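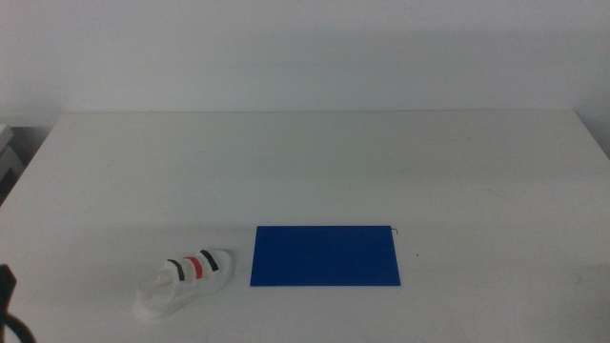 The white table against the white wall

White table disappears against white wall, repaint or leave it?

Posted by duteck_mom

So we moved into the Dundstead place in August and I set up a big white table in the back room, against a white wall, because white is what I had and white is what the landlord painted. Now I walk in and my eyes can't find the back edge. I keep setting my mug down like I'm parking in fog! I want to sew and do bills in there. I'm allowed to paint as long as I put it back when I move out. Do I go dark, go for a color, or get a different table? Budget is 282 dollars for everything and I'd love to have some left over for a lamp. The room gets sun until maybe 2 p.m. and then it goes kind of gray and sad.

Dulamel77

I had the same setup for years and I'd paint the wall and keep the table. White is great for sewing, you can see every pin. I went with a dusty green from the Abugri line, one gallon did my whole wall with two coats and there's still enough in the can for touch-ups. Don't go super dark if your light quits at 2. I tried navy first and it was like working in a closet, and then it took three coats to get rid of it (ask my shoulder).

Also you don't have to paint all the way up! Mine stops a bit above eye level when I'm sitting down. Less to cover when you move. Use the good tape, and pull it while the paint is still a little soft or it'll take chips with it. My paint, tape and roller came to 79 dollars, so you'd have plenty left for the lamp.

quiltyaspie

get a cork board. done

porchlight_82

I'd hold off on the paint and get the lamp first. Half of what you're describing sounds like flat light to me. Put a lamp with a warm bulb at one end of the table, off to the side, and you'll get a shadow along the back and the edge shows up again. If you're right-handed put it on the left so your hand isn't in your own way when you sew.

If it still bugs you after a couple weeks, then do the green like Dulamel77 said. Or run a strip of colored tape along the back edge of the table. I did that on a desk in my old apartment and it looked better than it sounds, though it did leave some goo that I had to get off with cooking oil.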